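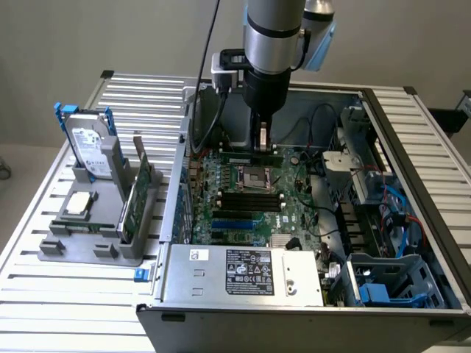
Noémi Magyar
Staff writer and resident parts hoarder, Medve

2016-03-03

I've been wanting to put up a gallery of computer insides for ages, and the Dell tower finally gave me an excuse. I love an open case! With the side panel off and the whole thing lying down you can get a proper look at the board, and this green one is a beauty (I know, I know, it's an office machine, but I have a soft spot for them).

The silver frame in the middle is the CPU socket, with no processor in it. Go gently around an empty socket, please. I bent pins on one back in January and spent an entire evening with a magnifier and a sewing needle, muttering. My other favorite bit is the pair of blue PCIe slots, plus that chunky finned heatsink near them. And there's a coin cell on the board too, the little round battery that keeps the clock going. If your old PC thinks it's the wrong year every time you plug it in, try a new one of those before anything fancy. 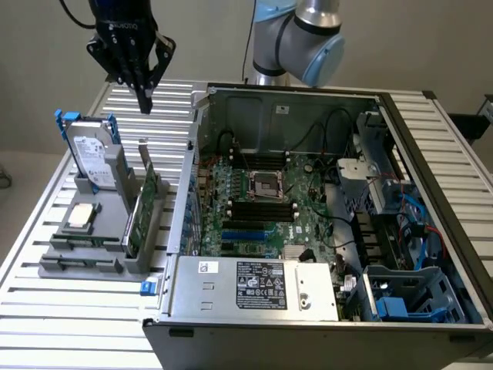 3 min read

Now the parts! I'm a saucer-and-muffin-tin person at home, so a gray plastic holder with a spot for each piece makes me very jealous. The hard drive stands at the back in its blue caddy, with a green expansion card upright beside it. The processor gets its own shallow recess, and the two memory modules lie in slots of their own.

Halyna Kovalchuk wrote in after my last gallery to ask which piece to start with when you're filling a bare board. I do the processor first, then memory, then cards, and I leave the drive until the end so its cables aren't in my way. My friend Imre does it in some other order entirely and we've been arguing over it for 7 years, so take your pick.

Next gallery will be keyboards, I have 10 of them waiting to be cleaned.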